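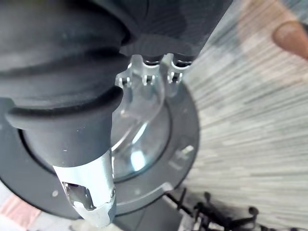 Yulan Xu

I'm looking for 24 people to come and drive our robot through a load of laundry, and you don't need to know a thing about robots to be one of them!

Karnari has been testing hands for household jobs since February. We've got a gripper with metal fingertips and a hand with jointed black fingers, and my colleagues and I have argued about them over far too many lunches. I like the gripper for small fiddly stuff. Somkiat Limsakul, who runs the controller side, thinks the hand wins as soon as there's cloth involved. The trouble is we've both had so much practice that our scores don't mean much any more – so we need fresh people.

You'd be doing ordinary laundry jobs, just by remote. Open the washer door, get a sock out of the basket, turn the dial, shut the door again. You'll try each hand with two controllers, one called Vanell (handheld, a bit like a game controller) and one called Phuthong (a glove). We'll swap the camera view partway through as well, so some of the time you'll be working from up at the head and some of the time from right in at the wrist.

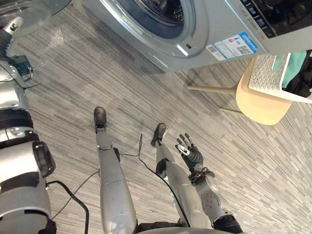
Head view: washer up top, fingers spread beside the robot's foot.

Each visit is 60 minutes at our Plomavcombe workshop, and I'm asking everyone to come twice. We pay $245 once you've done both visits. Bus fare or parking is on us, and there's tea and a decent biscuit tin.

You should be 18 or over and okay with standing for a good chunk of the hour. Glasses are fine. Left-handers, please, please apply, I only have one so far and he's my brother-in-law. If you've used one of our controllers before, sorry, I can't take you this time around.
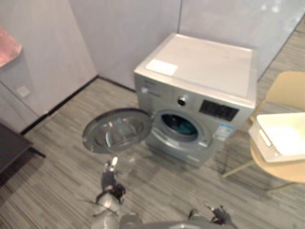
The washer door is the part most people find hardest, so you'll get ten minutes to muck around with it before we score anything. Drop things, miss the handle, ask me to start over. I'll be in the room with you the whole time with my hand near the stop button, and you can call it quits whenever you like.

Keen? Send me a note through the contact form with "laundry" in the subject line. Tell me your first name, which hand you write with, and whether mornings or evenings suit you better (the last evening spot starts at 6:30 pm). I'll write back with a few times to pick from and a short consent form to read over before you come in.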